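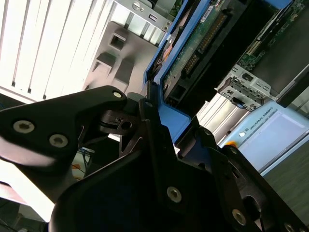
Robot Cell Technician (setup, upkeep and repair)
Flonico, Lovano site
Full time, permanent. Day shifts only.

We take old computers apart so that the useful bits can go round again. One of our cells does nothing but pull hard disk drives out of their caddies and cages, and it needs somebody to look after it. At the moment that job is shared between people who all have another job, and the cell deserves better!

The cell

It is one robot arm on a fixed stand, a gripper that we designed and built here, a camera at the wrist and a bench with clamps for whatever machine is being stripped. The gripper takes a drive caddy by its two long sides. When everything is lined up it is a lovely thing to watch. When a finger is slightly out, it pushes against the caddy at an angle, the caddy binds in its rails and the arm stops and waits for help.

Most of the work is in that gap between lined up and slightly out. Computer makers don't agree with each other about where a caddy should sit or which way it should slide, and plenty of what comes through our door has been bent, dropped or mended by someone before us. We set the cell up afresh for every new batch, which can be 4 machines or 20.

What you would be doing

Each morning you check the cell before it runs: finger screws, cable ties, camera mount, clamps, emergency stop. You write down what you found, even if it was nothing.

You teach the arm its positions for each new type of machine, first at low speed with an empty bench and then with a scrap unit in the clamps. You keep the notes that go with each setup, so that the next time that model turns up we aren't starting from scratch (we have started from scratch more often than we'd like).

You strip the gripper down, clean it, swap worn finger plates and screws, and put it back so that both fingers close square. There is a setting block for this, and Vilém Štefanec will show you how he does it. He built the first version of the gripper and is still changing it, so expect to be asked what annoys you about it.

You trace faults. Sometimes it's the program. Quite often it's a cable that has been flexed too many times, or a screw that has worked itself loose. You'll order the spares and decide what we keep on the shelf.

You will also spend part of the week at the hand benches with the dismantling crew. Everyone here does -- it is the best way to learn what a stuck caddy feels like, and it makes you much better at telling the robot what to do.

What we'd like you to bring

Good hands and some patience with small screws. At least 2 years of mending or maintaining machines of some sort: packaging lines, lifts, printers, farm kit, lab equipment, bicycles if you did it for a living. You should be able to read a simple wiring diagram and use a multimeter safely.

You don't need to have programmed a robot. If you have, great, you'll be useful sooner. If you haven't, we'll pay for a course and give you time on the arm with someone beside you. Tidy written notes matter more to us than certificates.

The job involves standing for much of the day and lifting computers on to the bench. We have a lifting table for the heavier ones. If any part of that would be difficult, please tell us and we'll talk about how to arrange the work.

Who you'd work with

There are 14 of us on site. You would report to Fulgencio Ayala, who runs the dismantling floor, and work next to Vilém most days. Our control software is looked after by Drelik, a small firm across the yard, and they are quick to come over when asked.

Holiday, pension and pay band are set out in the information sheet, which we'll send to anyone who asks. Tools and safety boots are provided. Tea is too, though the good biscuits go early.

How to apply

Send us a CV and a short note about something you repaired: what was wrong, how you found it, what you'd do differently. A page is plenty. Photos are welcome. Address it to Fulgencio Ayala, Flonico, Dhillon Building, Lovano, or hand it in at reception.

Applications close on Tuesday, September 21, 2021. We'll invite people in for half a day, with an hour at the cell, a go at fitting a gripper finger (help allowed) and a chat afterwards. Travel costs are paid.

If you'd like to see the cell running before you decide, ring reception and ask for Vilém -- he enjoys showing it off.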